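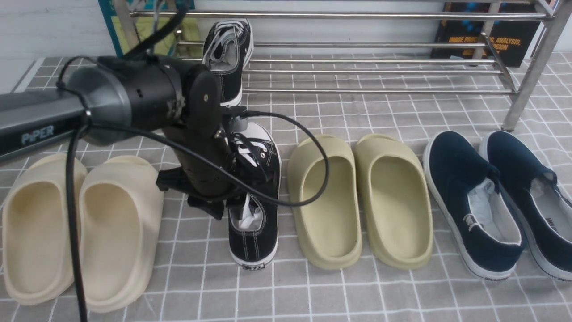

*PiPER arm with a two-finger gripper over a canvas sneaker, shoe rack behind. Two black cables, one thick and one thin, trail from the arm.*

# Shoe Rack Cell, Single Arm

Supplied by Dinow, Ovville. Page revised 1 November 2022.

The Shoe Rack Cell is a small floor-level station for picking up footwear and putting it on a tube rack. It ships as a kit and fits in a corner of a lab or classroom. The page covers how the cell is put together, how to look after it between runs, and what to do when the gripper or a cable needs attention. For software, see the separate Drarora controller page.

## What is in the kit

| Item | Part no. | Notes |
|---|---|---|
| Arm mount and clamp set | 613 | For the PiPER arm. Arm sold separately |
| Gripper finger pair, black | 646 | Wear part |
| Side bracket with screw | – | Fits the lower wrist |
| Cable set, thick and thin | – | Thick cable for the arm, thin cable for the wrist |
| Floor mat, light gray with white grid | – | Can be trimmed with a knife |
| Metal shoe rack | – | Packed flat |

Shoes are not included. Most customers use their own.

## Setting up the floor

Lay the mat first and leave it flat overnight if it has been rolled. Tape the two edges nearest the arm. The grid lines should run square to the rack, so put the rack down, push its feet against a printed line, and check the other side before tightening anything.

Leave a hand's width between the rack and the wall. Books and posters can stay behind it as long as they don't lean on the tubes.

Shoes go in a row in front of the rack. Keep pairs together and leave enough room between pairs for the open gripper. Foam slides are easier to pick up from the thick part of the sole. Canvas shoes tend to fold when they are gripped at the opening, and a wad of paper inside helps them hold their shape. Use plain paper and push it well down. Loose paper can get pulled out by the fingers and end up under the next shoe.

## Fitting the arm

1. Clamp the mount to the table or stand. Do not use the rack as a support.
2. Bolt the arm to the mount and tighten the bolts in a cross pattern.
3. Fit the side bracket to the lower part of the wrist. Its screw should be snug but not forced.
4. Fit the gripper fingers. Close them by hand with the power off and look for a gap at the tips.
5. Connect the thick cable, then the thin one.
6. Power up with the row of shoes cleared away and run the slow homing routine.

If the homing routine stops early, turn the power off and look at the cables before you look at anything else.

## Cable routing

The thick cable leaves near the cylindrical joint and hangs down toward the floor. It may rest across a shoe without harm, but it will drag light slides out of place when the arm swings away. If that happens, move the row over by one grid square or add a clip higher up the arm.

The thin cable needs a loop between the wrist and the gripper. Make the loop large enough that the wrist can turn through its full range without pulling it tight. A loop that is too large catches on the rack tubes. Turn the wrist slowly by hand, power off, and watch the loop all the way through before you fix it in place.

Do not tie the two cables together. Use hook-and-loop straps, and leave each strap loose enough to slide a finger under.

## Regular care

**Before each session**

- Wipe the finger faces with a dry cloth.
- Check that the bracket screw has not backed out.
- Look along both cables for flat spots or cuts.
- Press down any lifted corner of the mat.

**Every 20 hours of running**

- Check the screws on the wrist and on the upper link.
- Vacuum the mat. Grit from soles gets into the finger pads.
- Wipe the rack tubes with a damp cloth and dry them.

**Every 1,000 picks**

- Take the fingers off and compare them side by side. Replace both if one is worn.
- Run the homing routine and note any change in the closed position.

Use only water and mild soap on the mat. Solvent cleaners take off the grid lines.

## Replacing the gripper fingers

Turn off the power and unplug the arm. Support the wrist with one hand, as it can drop when the power goes off. Undo the finger screws and keep them in a dish. Fit the new pair, start every screw by hand, then tighten. Close the fingers and check the gap again. The closed position must be reset in the controller before the next pick.

Kits delivered before February used a shorter finger screw. Use the screws that come with the new fingers and throw the old ones away.

## Common faults

**Shoe slips out on the lift.** Clean the pads. If it still slips, lower the pick point and grip closer to the sole.

**Shoe turns in the fingers.** The grip is too far toward one end. Move it toward the middle of the shoe.

**Shoe hits the lowest tube.** The rack has moved. Line it up with the grid again.

**Gripper stops responding when the wrist turns.** Usually the thin cable. Check the plug at the wrist, then the loop.

## Ordering

Finger pairs and cable sets are kept in stock at Ovville. Mats and racks ship from Yule and take longer. Please give the part number and the kit label number when you order.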